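Pledville kitchen swap returns in October with room for more cooks

The Pledville Kitchen Swap is back this October, and it's bigger! The town's free exchange for pots, pans, dishes and small appliances moves into the old Wanico Hall on Petkov Street, where there's finally space to spread out. Doors open at 9 a.m. and close at 2 p.m.

Last year 3,477 items changed hands, everything from cake pans to a pasta maker that went home with a very happy college student. Organizer Lino Rinaldi would love to beat that number, and he has good reason to think it can happen. Sign-ups from people bringing things already stand at 1,734.

"People kept telling us they'd opened a drawer and found three potato peelers," Rinaldi said. "Bring us two of them!" 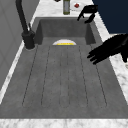
What to bring

Anything you'd be glad to get from a friend is welcome, as long as it's clean and works. Cast iron is always wanted, even with a little rust, and so are mixing bowls, baking sheets and canning jars. Please leave nonstick pans with peeling coatings at home, along with knives that don't have a cover. Appliances will be plugged in and tested at the door, so pack the cord.
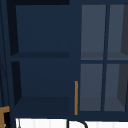 Dishes were the surprise hit last time, and this year they get the whole east side of the hall. Full sets go on the long tables and odd pieces go in crates by color, which makes hunting for a match much more fun than it sounds. If you're short on ideas for what to give up, start with whatever you keep in plain sight. A navy cabinet with open shelves on one side and a glass door on the other looks great with a few favorite plates in it, and the rest could be making somebody else's dinner table prettier. Newspaper for wrapping will be stacked near the exit.

The repair table is back too, run this time by the Sinora Tool Library. Loose handles, wobbly lids and dull scissors can all be looked at while you browse. Last year the line ran out the door by midmorning — so there will be twice as many benches and a sign-up sheet. 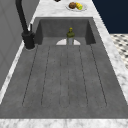 Rinaldi is also bringing in cooks from the neighborhood to show what the donated gear can do. Expect flatbreads on a griddle, a big pot of bean soup and a 45-minute class on sharpening with a whetstone. The class is free, but seats go fast and kids need an adult with them.
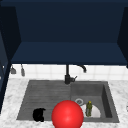 Getting there

Wanico Hall is one block from the bus stop at Petkov and Mill. Parking behind the building is for unloading only, and street parking is free all morning. Drop-off begins at 7:30 a.m. at the side door, where carts will be waiting for heavy boxes. Anything left at closing goes to the Pledville food pantry's starter kits for new renters.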